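Lost keys, full hall: Moltport's swap shop is back

Wednesday, October 9, 2019

I only popped in for ten minutes, I swear. Two hours later I came out of the old Skimus building with a lampshade, a jar of somebody's damson jam and very strong opinions about key tags. The Moltport swap shop has reopened after its summer break, and if the first morning is anything to go by, the town has missed it badly.
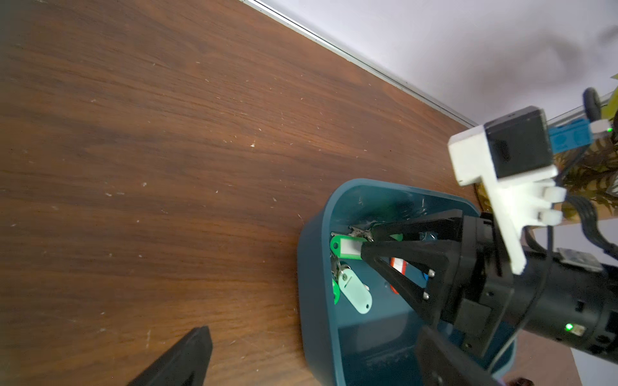
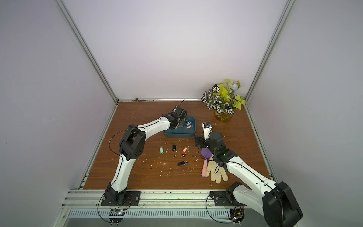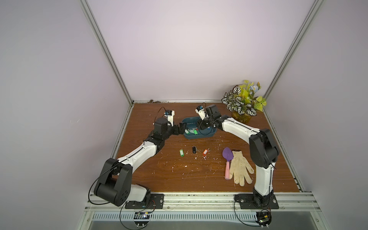
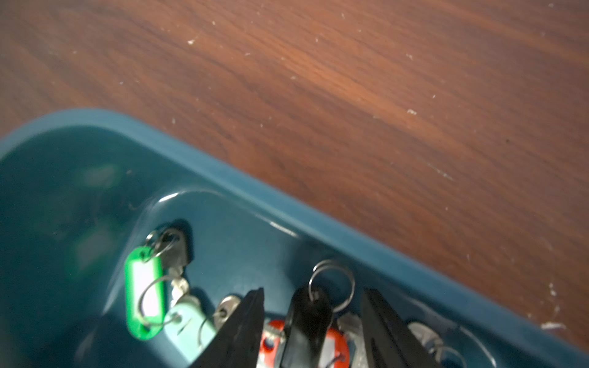

Wooden tabletop, four views. The keys and green tags are in the first.

For those who haven't been, you bring things you don't want and go home with things you do, and no money changes hands. It started in a front room on Pillai Street and got too big for it (I remember queuing past the fridge!), then moved to the church hall, then had nowhere to go at all when the hall roof went in August. I'd more or less given up on seeing it again.

Aslı Soylu, who runs it, hadn't. She spent the break ringing round for a room and finally got one on the ground floor at Skimus, rent free until spring. "I asked for a cupboard and they gave me half a floor," she told me, while trying to stop a toddler leaving with a toaster.

Almost 400 people came through on the first morning. Books went quickest, as they always do, and there was a small scrum over a bread maker that I'm told ended politely. Wulan Krishnan took home a sewing machine she plans to use for the Christmas play costumes, so that's the shepherds sorted.

The new bit this year is the repair corner. Valdemar Oddsson is there until noon with his screwdrivers and will have a go at anything with a plug, apart from microwaves. He got through 11 jobs on the first day and sent two kettles to the great recycling centre in the sky. I brought him my radio, which has only picked up one station since the wedding before last – he's hanging on to it for another week and wouldn't be drawn on its chances.

It does all cost something to run, mostly heating and insurance. The group needs 3,000 pounds to get through to Easter and has 1,000 so far, a good part of it from the Iltell quiz night. Rawan Haddadin is putting on a soup lunch next month to help the total along. Hers is the lentil one with the lemon in it, so get there early.

The swap shop is open on Saturdays from half past nine until one, using the side door by the bike racks. Clean clothes, books, toys and working kitchen things are all welcome. Please, no more mattresses. Sandamali Jayawardena on the front desk can tell you what else they're short of, and this week it was picture frames and children's wellies.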